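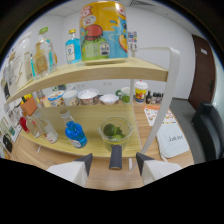

Slow steeping, big reward

My love affair with cold brew tea started with a jug I forgot in the fridge overnight. I had dropped in a handful of green tea leaves before dinner, meaning to drink it later, and then went to bed. The next morning I poured a glass and could hardly believe it was the same tea! No bitterness, none of that dry feeling on the tongue, just a soft, grassy sweetness that went down like spring water.

Since then I have cold brewed pretty much every tea I can lay my hands on. There are 43 in my notebook so far, and the page for Ilach, a rolled oolong I buy loose from a little shop in Clomgate, has more stars on it than any other. Hot, it is a nice enough tea. Cold, after a full night, it tastes of peaches and warm bread, and I have been known to finish the jug before lunch.

The method is so simple it barely counts as one. Put two heaped spoons of leaves in a jug, fill it with cold water, cover it and leave it in the fridge. Greens are ready after six hours or so. Oolongs like eight, and black teas can happily sit until you remember them (within reason — mine once went two days and could have stripped paint). Strain, pour, drink.

Good leaves help, but you don't need to spend a fortune. The Wiriya breakfast blend comes in bags, 200 to a box, and four of them in a large jug with a strip of orange peel make the best iced tea I had all last June. I took a bottle of it on the walk up to Killgate and wished I had packed a second.

Herbal teas are fun too. Hibiscus turns a wild shade of pink and has a real snap to it, lovely with a spoonful of honey stirred into a splash of warm water first. Mint is good on its own and even better half and half with green. Chamomile I'm still working on — it came out a bit like wet hay, so next time I'll try more flowers and a shorter soak, maybe with some sliced apple in there as well.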